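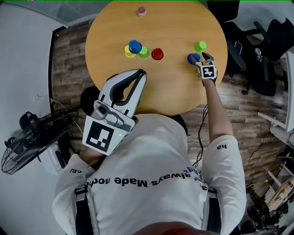
A reader wrote to me in September that she has given up on plastic cups, they are always lying around, they smell after one summer, and in her opinion the only solution is to throw them out and buy glass. I understand her. But in a home with children or with many guests the small colored cups are still very practical, and with a few habits they stay nice for years. I have collected what works in our kitchen on Plallow street, and also some advice that other readers have sent.

Collecting them

Take the cups to one place before you start to sort. For us it is the round table, because you can reach every side of it from one chair. If you sort directly in the cupboard, you only move the mess from the left to the right.

Lay down the ones that you have not checked yet and stand up the ones that are checked. It sounds childish but it saves you from looking at the same cup two times. Pass a finger around the rim of each one. A rough rim can scratch the lip, and a cup like that goes to the workshop for screws or to the balcony for seeds.

One color for one person

Give every person in the family a color and keep to it. Yellow, blue, green and red are easy. Be careful with two greens! A light green and a normal green look very different on the table in the morning, but in the evening under the kitchen lamp the children will fight about them. If you have both, put a dot of nail polish under the bottom of one. On the outside, of course, never where the drink touches.

For guests we keep a set of 12 in mixed colors, in a separate box with a lid. The box says Fleto on the side and was made for shoes, but it closes well and it has exactly the height of two cups.

Stacking

Small cups like to stick together. The reason is usually water left between them, so dry them first with the opening down on a cloth, and leave them until they are dry also under the edge. Then stack, but not more than 6 in one tower. Higher towers fall when you open the door, and the lowest cup gets so tight that you must fight with it.

If two cups are already stuck, do not use a knife. Put cold water in the inner cup and stand the outer one in warm water, and after some minutes turn them softly against each other. Hot water from the kettle I do not recommend, the thin plastic can lose its form.

Smell and stains

Tea and berry juice leave a ring. I make a paste from baking soda and a little water, spread it with a finger on the ring, wait a quarter of an hour and rub with a soft cloth. The green side of the sponge makes scratches, and in scratches the next tea stays even better.

For the smell: one spoon of vinegar in warm water, let it stand overnight, then wash as usual. Check what is written on the bottom before you put the cups in the dishwasher. Ours may go only on the top shelf. I had one set from Sárközi, the little household shop next to the station, which I put below on the program for pots, and they came out like flowers – pretty, but you could not drink from them.

Where to keep them

Low, if children should take them alone. We use the drawer that is 42 centimeters from the floor, and since then I am not called to the kitchen for every glass of water. In the drawer lies a piece of non-slip mat from a roll by Pirkano, cut with normal scissors. Without it the towers slide each time you close the drawer too fast.

A small square box without lid is good in the same drawer for the things that belong to cups but are not cups: straws, the spoons for ice cream, birthday candles.

How often

I do the whole sorting twice in a year, and a short look on Friday when the kitchen is cleaned anyway. In the short look I only bring back the cups from the bathroom, the car and under the sofa.

To the reader with the glasses: glass is beautiful and we have it also, for the adults. If you still have your old cups, try the vinegar first before you throw them out. And please write me if somebody knows how to remove turmeric, I have tried the sun on the window sill and it helped only a little.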